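OK, thread on how I lost a whole afternoon to a two-arm robot and a lid. Bear with me.

We've been running the lid-on-tray routine at Pruneck for a while now. Left arm picks up the lid, right arm comes in to steady the tray, left arm presses down. Boring, in a good way!

Yesterday the left arm stopped dead in the middle of a run. Force limit fault. I cleared it, restarted, same thing 30 cycles later. Cleared it again. (Yes, I know. Delwyn already yelled at me.) 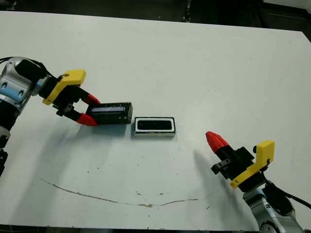

Left gripper with the black piece, white-rimmed one waiting next to it.

My first guess was the gripper. Swapped the fingertips, no change. Then Yee-man pulled up the log and the grip height had been creeping down a hair every cycle. So the arm was slowly trying to push the lid through the table, and the force limit was doing its job.

The culprit was a loose bolt at the base of the left arm. One bolt!! I'd checked everything from the wrist out and never looked down there.

The part that bugs me is that I kept hitting reset with my hand maybe a foot from the grippers. New rule as of this morning: second force fault in a day, power comes off and somebody else looks at it with me.

Bolt's tight, arm's recalibrated, and we're at 100 cycles with no fault. Going for 600 before I trust it again.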